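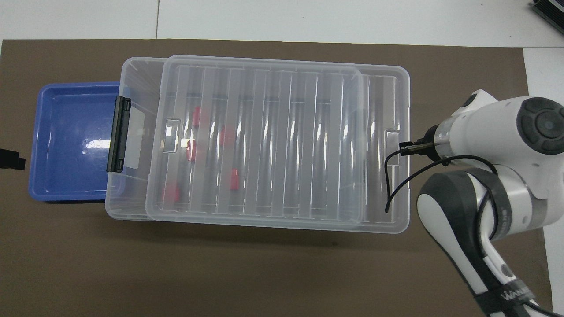
Frequently asked questions for new demonstrators

What will I do in a session?

You guide a robot arm through a small household task, many times, and the recording is used for training. In the Plorkum room we work now with the box and tray task. The arm must take the lid off the clear box, move the red objects to the blue tray and put the lid back.

Do I need experience with robots?

No. Most of our demonstrators have never touched one before. Arif Saha gives the first training, and after 25 practice runs you can begin with the real recordings.

What is the difference between hand guiding and remote control?

In hand guiding you hold the arm itself and move it. In remote control you sit at the second desk and move a small leader arm, and the robot copies you. We use remote control for every task with a lid, so your fingers do not come into the recording.

Why is the lid so difficult?

The gripper is small and the lid is wide. If you pull only at one end, the lid turns and gets stuck on the rim. Please slide it a little to one side first, then lift. Check also that the latches are open before you start. The cable at the gripper needs some slack, so do not rotate the wrist more than necessary.

I dropped an object. Should I stop?

Please continue if the arm can still reach it. A calm correction is useful for us. If it has fallen off the mat, press the grey pedal and mark the run as "reset".

Is it a problem that the lid makes reflections?

No, leave the lamps as they are. Shanthi Karunaratne has set the colour balance for this table, and changes make the older runs harder to compare.

How long is one session?

Two hours, with a break in the middle. A normal day gives 70 good runs. We want to reach 1,000 for this task before the end of July.

Can I practise at home?

Unfortunately not, the leader arm must stay in the centre.

Who can I ask if something does not work?

Write to Waldemar Kozłowski, or knock at room 6. For changes of your booking, please contact Jonalyn Javier before noon on the day before.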